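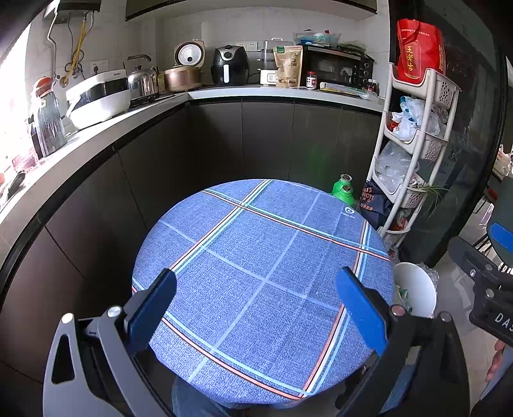 4.2 Preparing the Kitchen Table

The Drurarden kitchen is supplied with one dining table, which also serves as the main preparation surface. Before food or utensils are set out, the table must be covered. A plaid tablecloth, such as the blue one with thin red lines, makes it easy to judge whether the cloth is straight. On a round table, the cloth should drape over the edge on all sides.

1. Clear the table and wipe it with a damp cloth. Allow it to dry for 10 minutes.

2. Unfold the tablecloth at the center of the table and open it outward.

3. Line up the stripes with the back counter. Smooth the cloth from the middle toward the edge.

4. Check the overhang. It should be about 2 inches at its shortest point.

5. Place a heat-resistant mat on the cloth before serving from a rice cooker, steamer or pot.

Note: Countertop appliances remain on the counter during meals. Do not run power cords across the floor to the table.

Caution: Do not place a kettle or cooking pot directly on the cloth after use. Keep spare linens away from the stovetop and water heater.

Replacement tablecloths may be requested from Conall Corrigan, Tirnden Residence Office. Soiled cloths are to be washed separately before first reuse.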